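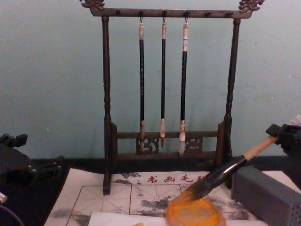
Clistix adds brush contact to its Abugri planner

May 13, 2019

Robot software company Clistix has released version 2 of Abugri, its motion planner for two-armed machines, with a new module for tools that bend when they touch something.

The Miltum-based firm has been testing the module on a calligraphy and painting task, in which an arm has to load a large brush from a dish of orange paint and lay strokes on paper. The earlier planner treated every held tool as a rigid stick. That was good enough for pens and screwdrivers, according to the company, but it left a brush either hovering over the paper or pressed flat against it.

"With a stiff tool you plan to a point and you stop," said Akua Bonsu, who leads the planning team. "With a brush the point moves as soon as you reach it. We needed the planner to accept that the tip would be somewhere else by the time the handle arrived."

Abugri now stores two lengths for a flexible tool, one free and one under load, and works out the handle path from both. The amount of bend is updated during the stroke from the force readings at the wrist. If the readings go outside the limits set in the tool file, the arm lifts and the stroke is marked as failed in the log. It does not try to repair a stroke halfway through.

The team recorded 2,333 strokes while tuning the module, all of them in the Miltum lab. Most of the failed ones came from dipping, Bonsu said, and only a few from the paper. An arm that went too deep into the dish came out with the bristles pushed to one side, and the next stroke started in the wrong place.

Dipping is therefore planned as a separate action, with its own speed and depth settings. The dish is found again before each dip, so it can be moved between strokes. 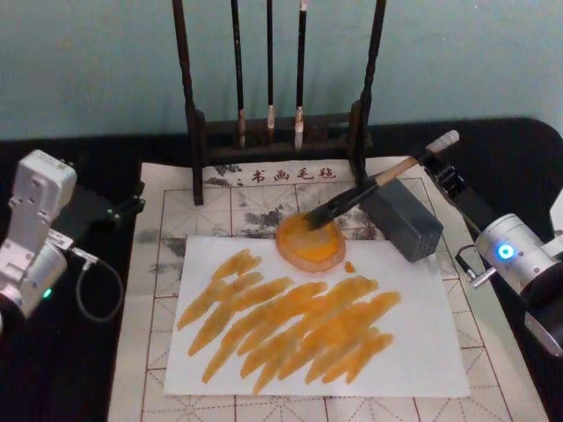
SOFTWARE / PERCEPTION

The vision side of the release was written by Benedikt Gruber and Kanini Lukumay. It takes views from the head, the chest and the wrist and keeps one shared list of objects with a position and a confidence value for each. When the held brush hides part of the dish from one camera, the position comes from whichever other view still has it.

Thin objects gave the most trouble. The brush rack on the test table has slim black handles hanging in front of a plain wall, and early builds joined neighbouring handles into a single object. Lukumay said the current build looks for the top caps and the tips first and then draws the shaft between them – a slower method, but one that keeps the brushes apart.

The printed grid on the mat is ignored on purpose. Gruber had hoped to use the lines for calibration, but felt shifts and stretches, and he dropped the idea in November.

"It looked like a free ruler," he said. "Then someone leaned on the table." 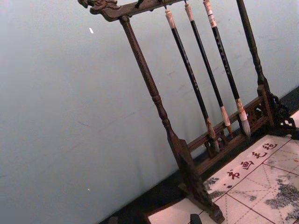
Three brushes on the wrought-dark wooden rack, in a view from wrist height.

The rack is also marked as a no-go area for the arms, with a margin that users can set in the configuration file. The default is 50 millimetres. Where the margin blocks every path to the dish, the planner reports the conflict and waits for an operator.

Sterkska, which makes decorated ceramics, is the first outside company to use the new module. Its production manager, Augustina Sowah, said it would run on one glazing bench to begin with, alongside hand painters. She expects to decide on a second bench after 3,000 pieces.

Existing users can install the update through the usual package server. Tool files from the first version will still load, but any tool described as rigid stays rigid until its file is edited. Mansa Eshun, who handles support at Clistix, said a conversion script was being written – users with only a few tools would probably find it quicker to make the change by hand.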